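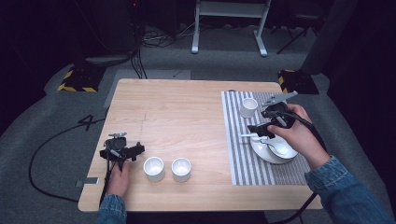 White cups, a saucer and a spoon on a wooden table with a striped placemat.

Trillalus adds cup and saucer line to its tableware range

6/21/22

Trillalus has added a plain white cup, saucer and spoon to its tableware range for cafeterias, guesthouses and small hotels. The first production run is 4,000 pieces, split into 2,000 cups and 2,000 saucers. Spoons are ordered separately.

The line is made at the company's Alarcón plant and will ship from the warehouse in Lasham. Cups and saucers are sold in matched cartons or as single items. Replacement saucers can be ordered without cups, an option the previous line did not offer.

The cup has straight glaze coverage inside and out, with no band or printed mark on the visible surfaces. The saucer well is sized to leave room for a spoon next to the cup. Trillalus says the well is slightly wider than on the older saucer, so the two are not interchangeable. Older cups will sit on the new saucer but will move more when carried.

The setting guide supplied with each carton has been rewritten. It now covers a single place on a rectangular mat, with the saucer toward the guest and the spare cup at the far side of the mat. The spoon is laid on the saucer before the cup is placed. Extra cups for the table are kept off the mat, upright, and are moved onto it only when a place is needed. The guide applies to tables without a cloth. A version for clothed tables is in preparation.

Siltel, which distributes the range to hotels, will take orders for full cartons only. Smaller orders go directly to Trillalus. Delivery from Lasham is quoted at 2 weeks for stock items. Orders that combine the new line with older pieces may take longer, as the older pieces are stored at a separate site.

Both cup and saucer are rated for commercial dishwashers. The glaze is the same one used on the company's dinner plates. The spoon has its own care sheet, packed with the spoons. Cups can be stored upright on a shelf or rim down in a standard rack. The company advises against stacking them more than two high.

The older cup and saucer remain on the price list until October. After that date they will be sold only as replacements, while stock lasts. Customers with standing orders will be moved to the new line unless they ask to keep the old one, and requests must reach the Lasham office before the end of the previous month. Prices for standing orders are unchanged for the rest of the year.

A matching milk jug is planned. Trillalus has not given a date for it.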